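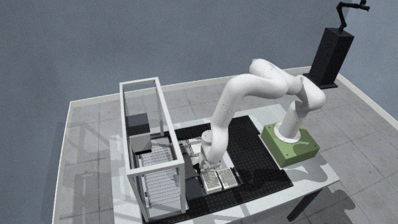

2 min read

Most gripper comparisons I get sent report one number: successful picks out of attempts. I think that number should be demoted, and simulation is the place to start.

Our cell model has a white arm on a green base, a perforated breadboard, and two well plates side by side in front of it. In June we ran the Vuvholm parallel gripper and the Cruzado wide-jaw through the same plate transfer, 300 trials each. Vuvholm completed 286. Cruzado completed 209. On a slide, that ends the discussion.

The logs say something else. Of Vuvholm's completed transfers, a large share closed with the fingers touching the rim of the neighboring plate. The contact model let them slide past. A real plate full of liquid would have been nudged, and the run would still have been scored as a pass. Cruzado's failures were mostly aborts: its controller saw force on one jaw before the other and stopped. I would take the abort.

Two changes would help. First, publish the clearance at closing along with the pick rate. Plates sit close together in any working cell, and finger thickness decides more than grip force does. Second, vary the plate pose before varying anything else. When Fetham shifted the start pose across 13 offsets, the ranking of the two grippers flipped.

The usual objection is that rendered cells flatter everything, so the detail is wasted. Hotard's contact settings are generous, I agree. That is a reason to log contacts and read them. A simulator that records every touch is being used as a pass/fail counter, and we are buying hardware on the result.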